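About Leka

Leka is a research and teaching group that studies games and the people who play them. We are based in Nelberg, on the second floor of the old post office building, and we work with schools, parents, clinics and a small number of game studios.

Vilho Pitkänen started the group after several years of teaching statistics to psychology students. He had noticed that many studies on games and aggression used very short play sessions and then measured something far removed from real behavior, such as how loud a noise a person chose to play for a stranger. The first Leka project followed 237 middle school students over one school year. It asked what they played, how long they played, how they slept and how they got along with classmates. The link between violent titles and trouble at school was close to zero once family conflict was taken into account. The link between late play and poor sleep was much clearer, and sleep has been a large part of our work ever since.

Today we have 23 people on staff. Most are psychologists or statisticians, and a few came to us from teaching or game design.

Our main activities are:

Long-term surveys of players aged 10 to 18
Workshops for parents and school counselors
Reviews of published studies, written for a general audience
Advice to studios on chat settings, reporting tools and spending limits
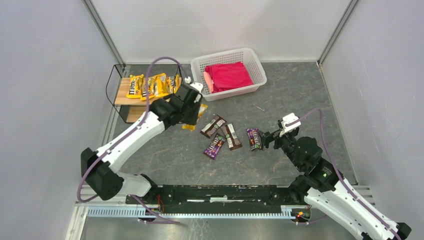
Counselors who take the workshop often want firmer answers than we can give. Elsa Myklebust wrote to us that she had come hoping for a number of hours she could pass on to families, that she left without one, and that she now asks students when they play and who they play with before she asks how long. She would still like the number, she added.

We don't publish a daily limit. Our data do not support a single figure for all ages and all kinds of games, and we say so in the workshops.

The Pinano survey is our largest current project. It covers 282 families, and each one fills out a short form every month except August. Parents and children answer separately. The questions are available to other researchers on request, and we register our analysis plan before we look at any answers. A first report is being written now.

How we are funded

Most of our income comes from the Grinitz Fund and from workshop fees. Studios pay for advice at a fixed rate. They do not fund surveys, and they do not see results before the public does. Every report lists who paid for it on the first page.

Working with us

Schools can book a half-day or full-day workshop. Our staff have run 98 of them so far, mostly in school libraries and cafeterias. We need a projector and a room with movable chairs. For groups under 12 we usually suggest joining with a nearby school.

Reporters are welcome to call the office between 9 a.m. and 4 p.m. We can explain what a study measured and how, but we do not comment on individual crimes or on people we have not met.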